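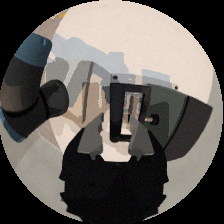
Where does the simulated cell stop and the safety rules start?

Posted by torque_and_regret
Saturday, June 27, 2026

I've inherited the house rules for our robot simulations, a two-page document written by someone who has moved on to a job with windows. Our practice cell has one arm bolted to a table, a two-finger gripper, and a tall box with a black frame-shaped handle on a rod. The task is "get hold of the handle and do something useful with it," which we call Barrera because every task here has to have a code name. The one before it was Fatden. I don't ask.

The rules say, and I quote the whole section: "Treat the simulation as the real cell." That's it. Half the team reads this as meaning the speed limits, keep-out zones and stop behavior should all be in the sim from day one. The other half reads it as a nice thought.

What happens in practice is that people train with no limits at all, get over 100 good runs in a row, and then bolt the limits on the week before we go to hardware. Then everything gets worse and there's a meeting.

So what do other shops write down? I'm after wording I could paste into a rules document without being laughed at. Specifically:

Do you enforce the real speed and force caps in sim from the start?
Do you model the floor markings and the zones around the table, or is that decoration?
Who signs off that a sim run counts for anything?

We do have a wrist view and a room view of everything, if that matters. The wrist view is a fisheye, so every straight edge in it has gone bananas.

hexkey_harriet

Yes to caps from the start. I've been on the wrong end of this one and I'd rather you weren't.

A policy that learned without a speed cap hasn't learned your task. It has learned a neighboring task in which the arm is allowed to fling itself about, and when you add the cap you're asking it to do something new in front of management. We did it your way on a job called Gromumum. In February we put the limits in late and lost the better part of the schedule retraining. The old rules document had a line about this, in a footnote, in gray.

What ours says now, and you're welcome to it:

"Any limit that will apply on the real arm applies in simulation before the first training run. Limits may be made tighter in simulation. They may be made looser only in a run labeled as exploratory, and exploratory runs are never counted toward release."

The last sentence is the one people will fight you on. Keep it.

Contact is the other half. A handle on the side of a box is exactly the sort of thing where a gripper can lean on the hardware all day in sim with no complaints, because the box is as stiff as you told it to be and has no feelings. Log the contact force on every run and fail the run if it goes over your cap, even if the handle ended up where you wanted it. A run that got there by shoving is a fail. Write that down in those words. 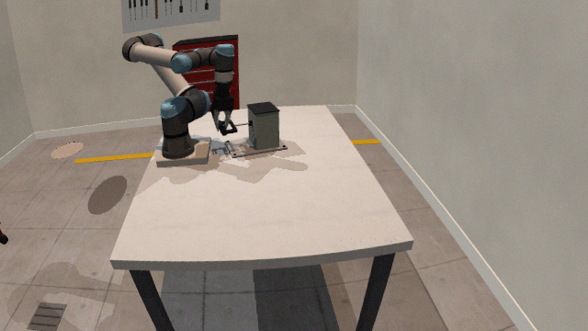
On the zones: model them, and make them do something. A yellow stripe on a simulated floor is paint until a rule is attached to it, and people will look at it and feel safe, which is worse than having no stripe. Our rule is that each marking in the sim must have an entry in the cell file saying what happens when something crosses it. If there's no entry, either write one or delete the stripe. We found 5 markings in our own cell that did nothing whatsoever. One had been copied from a different building.

Same goes for furniture. Tool cabinets, panels on the wall, all of it. If the arm could reach it, it needs a collision shape. If it couldn't, it's scenery and you can leave it alone, but somebody has to check the reach before calling it scenery.

Sign-off: 2 people, and neither of them trained the policy. Painful in a small team. Do it anyway.

One thing I'd watch is the phrase "the real cell." Put a date and a revision on it. Real cells get moved, and the sim goes on faithfully matching a room that hasn't existed for ages.

skukgate_lurker

just put an estop button in the sim lol

we run everything flat out at Skukgate and it's fine

hexkey_harriet

It's fine until it's audited. Also, a stop button in the sim is a good idea, so thank you, I suppose. Make the stop take as long as the real arm takes to stop. Most sims halt instantly and everyone gets a wildly cheerful idea of the stopping distance.

old_backlash

Mostly agree with the above (the long one). A few things from a shop that does a lot of handle and knob work.

Your fisheye wrist view does matter. If people are reviewing runs by eye, they can't judge clearance from it. Things near the rim look bent and things in the middle look closer together than you'd expect, or farther apart, depending on how much coffee you've had. So our rule is that clearance is read from the simulator's own numbers and never from a picture. Pictures go in the report so the reader knows which part of the task you're talking about.

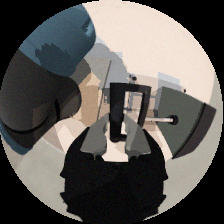

Wrist view, black frame between the arm and the green-gray panel. Good for showing where we are in the task, no good for measuring.

Second, make the wrist view in sim match the wrist view you'll have on the hardware, distortion and black corners included. I have seen a team clean it up "to make it easier to look at." It was much easier to look at. The policy had never met the lens it was shipped with.

Third, keep the failures. We store 200 runs per release, picked at random before anyone looks at them, and the whole lot goes to the reviewers. Before that rule, reviewers were sent a highlights reel, and our success rate was magnificent.

I'd disagree with Harriet on one small point. She fails any run over the force cap. We do too, but we make the trainer write one line on why it went over. Over time you get a list, and on ours a lot of the lines said the handle had been modeled slightly too big for the gap between the fingers. That's a bad model, and no amount of retraining was going to fix it. Measure the real handle. With calipers, please, off the part and not off the drawing.

As for being laughed at, they'll laugh at whatever you paste in. Ours is called "the scroll."

torque_and_regret

Thanks, both. I've lifted the limits paragraph whole and added the one about markings. I then checked our cell file for the yellow stripes and found an entry for one of them. It says "TODO."

Calipers are on order.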